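Course handout, unit 7: Laces and knots
Teacher: Aslak Eide, Grønli

Please read before the practical hour in June. Bring one low shoe with **flat** laces, not round ones.

## 1. Look at the shoe first

- Find the eyelets and the tongue.
- See where the lace crosses – and where it only hangs.
- Compare the shoe standing and lying on its side.

A white low-top sneaker with white laces:
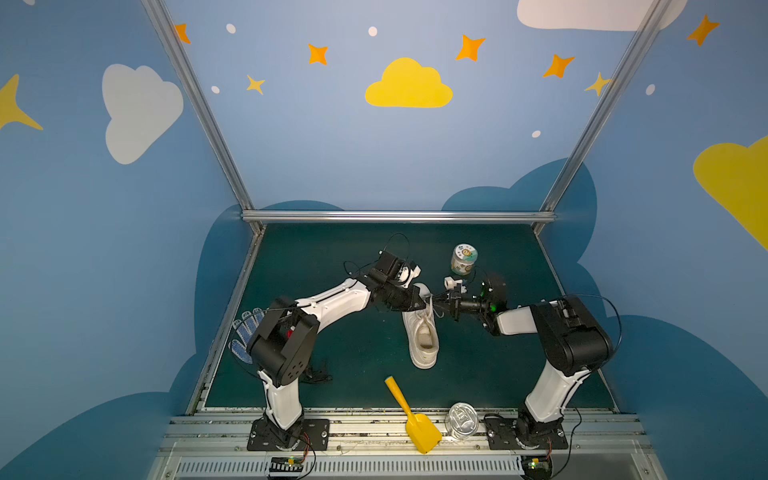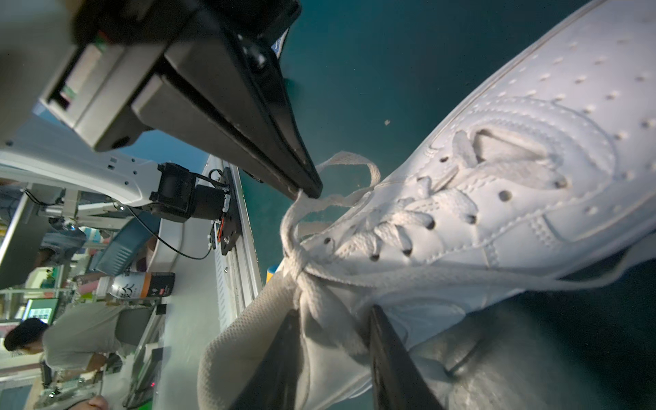
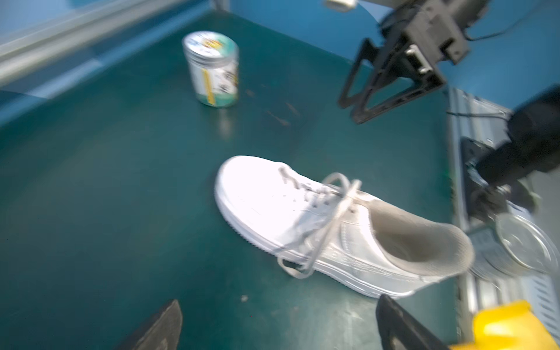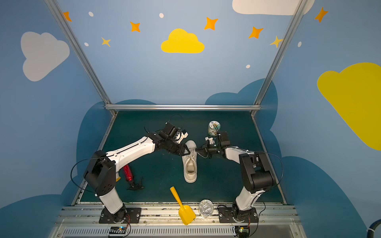 ## 2. Your turn

1. Pull the lace even on both sides.
2. Make the first knot, then one loop.
3. Draw your bow in the notebook, page 223.

Questions go to Roel Kramer, room 291.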